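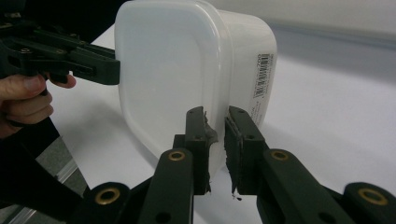
**Varkby** is a piece of grasp-planning software for two-fingered grippers. It decides where the fingers should go, how hard they should press and, in its more thoughtful moments, whether the whole idea ought to be dropped. It was written by Shih-chieh Lu and Lai-ching Fu at Hinthorpe, and first released in January 2022 under the name Endine, which both authors have since asked people to stop using.

## How it works

Varkby takes colour pictures from a camera near the fingers and turns them into a short plan of 30 steps. Each plan gives the position of the gripper and the width of its opening. After eight steps the rest is thrown away and a new plan is made, a habit the manual calls "receding horizon control" and users call dithering.

The planner learns from examples recorded by people holding a gripper by the handle. The first public set held 2420 of these, mostly of kitchen containers. Frosted plastic gave the most trouble: its pale walls fade into a pale table, and early versions would close with great confidence on the air beside a tub. Version 3 added a separate edge model, trained on white objects against white surfaces - a dull set of pictures, by general agreement, but a useful one.

## Tooling

A companion program, Tsai, lines up the camera pictures with the finger widths and rejects recordings in which the two disagree by more than 42 milliseconds. Its error messages are famous for their brevity. The commonest is "no".

## Limits

Varkby has no sense of touch and does not know when a finger pad is worn. It also assumes that objects stay where they were put. Some 800 reports on the project's tracker concern this last point, most of them marked "as designed" by Lu.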